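Ornmont Shared Lab, Working Rules Group
Minutes, September 28, 2025

1. Minutes of the July meeting
Accepted with one correction. The arm speed limit in rule 3 should read 200 mm per second when a person is inside the tape, and not 80.

2. Sharp items on two-arm tables
Csenge Győri went over the sorting work on the Terkateo table. Knives are in use there along with spatulas, spoons and a grater, and the present rules say nothing about blades.

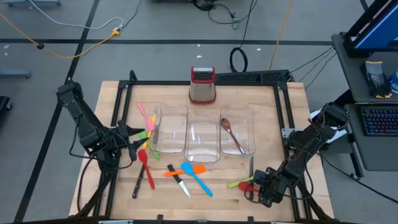
Terkateo table, knives and utensils outside the bins.

Agreed wording for rule 7:
7a. Blades are set out and picked up by hand only while both arms are stopped and the stop has been called out loud.
7b. Cut-resistant gloves are worn for 7a. The pair goes back to the cart after use.
7c. Knives are listed on the run sheet by type and checked off at the end of the shift.
7d. A dropped knife ends the run. It is not to be caught.

Skonix has asked if dull practice blades would be treated the same way. Yes, until someone writes a separate rule for them.

3. Bins and mixed loads
The log now holds 1,058 runs under the old bin rule. The target stays at 4,000. Proposed for rule 8: utensils and the grater may share a bin, knives may not go in with either. Clear bins are preferred so the contents can be checked from the side before anyone reaches in.

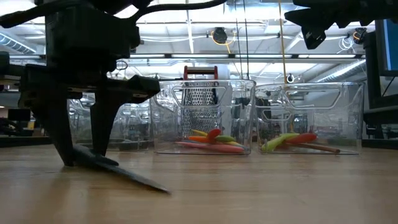
Mao objected that rule 8 would slow down every reset, and asked that it apply only when a person empties the bins by hand. Győri replied that all bins are emptied by hand at some point in the day. Rule 8 was adopted as proposed, with Mao's objection noted.

4. Floor tape and cables
Deferred. The draft needs a line on cables that cross a walkway.

5. Actions
Győri to post rules 7 and 8 at the table.
Mao to time resets before and after the change and bring the figures.
Skonix to send the data sheet for the practice blades.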